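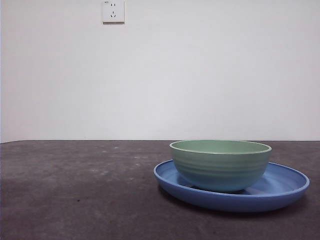 Sostar dish station, review after 19 shifts

Workplace: staff canteen at Brolura, one serving line, one wash room
Reviewed by: Geetha Nadar
Date: 10 Apr 2023

What it does

The Sostar is a single-arm sorting station for returned tableware. It takes clean pieces from the washer outfeed, identifies them by shape and color, and stacks them for the line. Our unit was supplied and installed by Vedance. It replaces the hand sorting that two people used to do at the end of lunch service. It does not scrape, rinse or load.

Nesting

A green bowl set on a blue plate is our standard place setting, and it is the hardest case for the software. The bowl is much deeper than the plate and has ribbed sides, so the station has to grip by the rim and release low. Off-center placement is accepted as long as the base sits inside the plate rim. The default tolerance was too strict and caused needless retries. Vedance widened it remotely and the retries dropped to a level we can live with.

The dark gray work surface is the right choice for contrast. Pale specks on it have not caused false detections. Glare from a wet plate has, and the fix was to lengthen the drying cycle.

Throughput

The rated figure is 400 pieces an hour. We reach it with plates alone. Mixed loads run slower, and a load with many bowls is slower again. A practiced person is still faster over a short burst. The station is steadier over a full service.

Breakage was 4 pieces in the review period, all bowls. Two of those were already chipped when they went through the washer.

Staff

Hours were not cut. The two sorting positions became one station attendant and one extra person on the serving line. The attendant clears faults, changes trays and pulls stained pieces, which the station does not recognize reliably. Wrist complaints from sorting have stopped. Complaints about standing next to a machine and waiting for it have started, and I consider them fair. We now rotate the attendant position every 2 hours.

Training took one morning. The fault screen uses codes with no plain text, so we taped a printed list beside it. For a product at this price the text should be on the screen.

The attendant position was first graded below the old sorting job. That was corrected after staff objected. Anyone planning a similar change should settle the grade before the unit arrives.

Compared with the Veres

We had a Veres unit on loan before this one. It handled glasses better and was quieter. It could not nest a bowl on a plate without a custom fixture, and that ruled it out here.

Verdict

Suitable for canteens with a small range of tableware and a regular volume. Less suitable where cups and glasses make up most of the load. Remaining items with Vedance are plain text fault messages and a quieter vacuum pump, both promised for the June update.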